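Flat-pack furniture panel

A flat-pack panel is a flat board, cut and finished before sale, that makes up one face of a piece of self-assembly furniture. Side, top, shelf, back, door or drawer front. Most bookcases, desks and bedside units are little more than six or eight of them held together with screws, dowels and cams. Also called a carcass board in the trade, though carcass strictly means the whole box once joined.

Materials

Solid wood, usually pine, birch or beech, sold as single planks or as narrower strips glued edge to edge. Plywood, thin layers with the grain crossed. Chipboard with a paper, plastic or real wood skin. Fibreboard for backs and drawer bottoms. Pale finishes have sold well for decades, partly fashion, partly that scratches show less on them than on black or dark brown.

Solid panels move. They swell across the grain in damp weather and shrink when the heating goes on, and a door that fitted in summer may rattle in February. Chipboard moves less but hates water. A wet edge puffs up and doesnt go back down.

Edges and corners

Square corners are cheapest. Rounded ones need another pass on the machine but are kinder to hips and children. On chipboard a rounded corner has to be wrapped with edging strip, heated and pressed round the curve, and this is the first place it lifts. On solid wood the corner is simply cut and sanded.

Sostano, a maker of bedroom units, rounded the front corners only and left the back ones square so the piece would sit tight to the wall. Bastberg rounded all four on its desks. Owners complained of pencils rolling into the gap behind.

Holes

Three kinds, broadly. Through holes, for screws that pass right through. Blind holes, which stop part way, for dowels and shelf pins. Wide shallow holes for cam locks. Shelf pin holes normally run in two columns, one near the front and one near the back. Centres 32 mm apart is the common spacing, after the drilling machines that make them.

Stray dark marks on a face can be holes, knots or screw heads, and at arm's length they are easily muddled. Run a fingertip over. A hole has a lip, a knot is level or nearly, a screw is cold. Worth doing before assembly, a panel put in back to front is the most common mistake of all, according to Nele Mulder's short handbook for the Grendus repair workshop. She put it ahead of missing parts and split wood.

Fittings

Cam lock and bolt. Bolt goes in one panel, cam in the other, half a turn pulls the joint shut. Overtightening strips the chipboard and then it never grips again. Fix: glue and a sliver of matchstick, or a larger cam.

Angle brackets. Small, metal, two screws each way. Used inside corners and under tops, where they dont show much. Lo Presti used them on the outside of its open shelving as decoration, an idea not widely copied.

Dowels. Line the panels up, carry some of the load. Dry in cheaper kits, glued in better ones.

Grain

Long side of the panel, nearly always, since wood is strongest along it. Shelves cut the other way sag. Face grain in pale wood may be very faint and has to be looked for in a low side light. 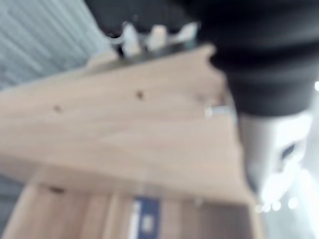
Care and repair

Dust with a dry cloth. Damp cloth for marks, then dry straight away. Oil solid wood once a year, not chipboard, the skin wont take it. Holes from old fittings can be filled with wood filler a shade lighter than the panel, it darkens as it cures.

A shelf span of 800 mm is a fair limit for ordinary chipboard under books. Past that add a centre support or a batten along the back. Stetsiuk (Stefaniia Stetsiuk, notes on small furniture) gives a shorter figure for thin boards and suggests turning the shelf over every so often to even out teh sag.

See also: Cam lock. Dowel. Edging strip. Shelf pin.

Last edited December 6, 2023

51 shares
3 comments

marrowfat
Turning the shelf over works, did it with ours. Check the pin holes underneath line up first though.

Jilly P
Which filler for birch? Everything I buy goes orange.

tenpenny_nail
@Jilly P get the one for maple and test it on the back. Also the dowel bit needs more on glue, PVA is fine, wipe the squeeze out before it sets.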